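Leave the table alone

Clearing up is overrated. There, said it. Every evening, 6 o'clock, the same nagging voice — put it all back in the cupboard, wipe down, start again tomorrow from nothing. Why? Berwyn Jenkins wrote in the Flullell newsletter last November that a kitchen table should be bare by bedtime. Rubbish. Bare for who?
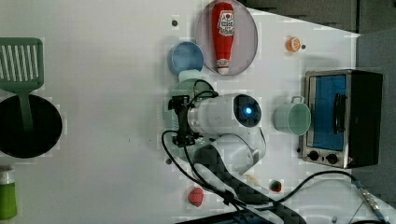 A half-used table is a table with a meal still in it. You can read it. Ketchup lying on its side on the pink plate, frying pan with the slotted spatula laid over it, so you know which job goes with which. Put the lot away and you've lost your place, like shutting a book without a bookmark. And then the hunting starts. Drawers, shelves, swearing.

I'm not defending dirt. Crumbs go, spills go. But things? Things can stay out. Hacer Coşkun kept hers out for 4 weeks as a dare and cooked more, not less — her words, over the fence on a Thursday. 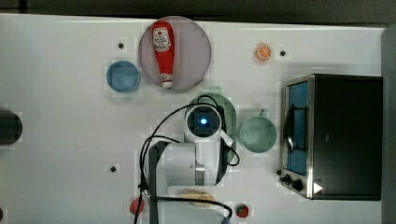

So does anything need to go away at night? Food that spoils, and sharp knives if there's kids about. The rest can wait untill breakfast.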